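Section 4: Washing and Drying Towels and Cloths
Porkari Shared Laundry, Dusgate. Resident guide, updated 23 Dec 2025

This section covers towels, bath mats, face washers and cleaning cloths. For sheets and doona covers, see Section 5. Woollens are not to be washed in the Porkari machines.

Grey striped cloth goes in with the darks.

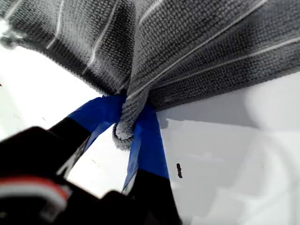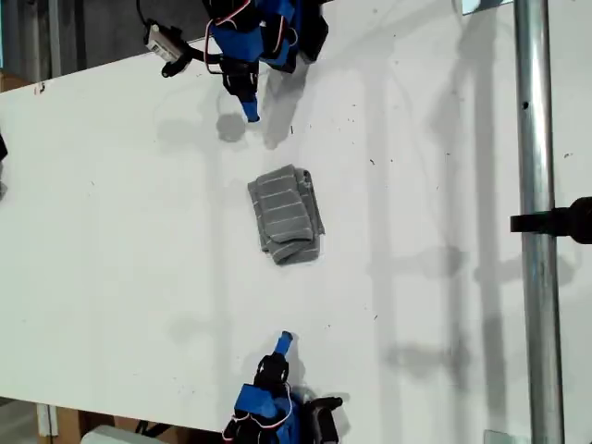

Viorica Lungu asks that the next edition say plainly that fabric softener ruins towels, as the bottle left on the shelf keeps getting used. Her note reads: "Half a cup of white vinegar in the rinse drawer does the job. Softener coats the loops and after a month the towel just pushes water around." The steps below have been changed to match.

4.1 Before you load

1. Check the label. If it is missing, treat the item as cotton and wash warm.
2. Shake each item out over the tub. Sand and grit block the pump filter.
3. Trim pulled loops with scissors. Do not tug them.
4. Separate whites, darks and anything new. New towels are washed alone the first two times.
5. Rinse out any cloth that has been used with bleach, oil or floor polish.

CAUTION: Cloths soaked in linseed oil, turps or similar must not go in the washer or the dryer, even after rinsing. They can catch fire. Lay them flat outdoors until dry and hard, then put them in the metal bin by the back gate.

4.2 Washing

1. Load the drum to two-thirds. The limit is 8 kg dry weight.
2. Put powder in the left drawer. One level scoop is enough for a full load, half for a small one.
3. Put vinegar, if used, in the right drawer. Never use it in the same load as bleach.
4. Close the door until it clicks.
5. Turn the dial to COTTON and press WARM. Use HOT only for cleaning cloths and sickroom towels.
6. Press START. The door light should come on within 12 seconds. If it doesn't, open the door and close it again.

Note: COTTON on HOT takes around 50 minutes longer than QUICK. QUICK does not rinse well enough for thick towels.

4.3 Drying

The line is preferred in fine weather.

1. Give each towel a hard shake before pegging. This lifts the pile.
2. Peg by the short edge, with a hand's width folded over the line.
3. Bring towels in before dusk. They pick up damp quickly from April onwards.

If using the dryer:

1. Clean the lint screen, including the corners.
2. Set the heat to MEDIUM. HIGH will shrink the woven borders and leave them puckered.
3. Let the cool-down finish before you open the door.

CAUTION: Do not stop the dryer mid-cycle and leave the load inside. If you have to stop it, take everything out straight away and spread it out.

4.4 Folding and storing

1. Make sure the item is dry right through. Feel the hem, as it dries last.
2. Fold bath towels in half lengthways, in half again, then in thirds.
3. Fold cleaning cloths in quarters and keep them in the lower cupboard, apart from bath linen.
4. Put fresh items at the bottom of the pile so the whole stock gets used.

4.5 Faults

Towels smell musty: run them again on HOT with no powder, then dry in full sun.
Towels feel stiff: too much powder. Repeat the rinse.
Display shows E3: the filter is blocked. See Section 7.
Anything else: leave a note for Yeison Betancur in the book, with the machine number.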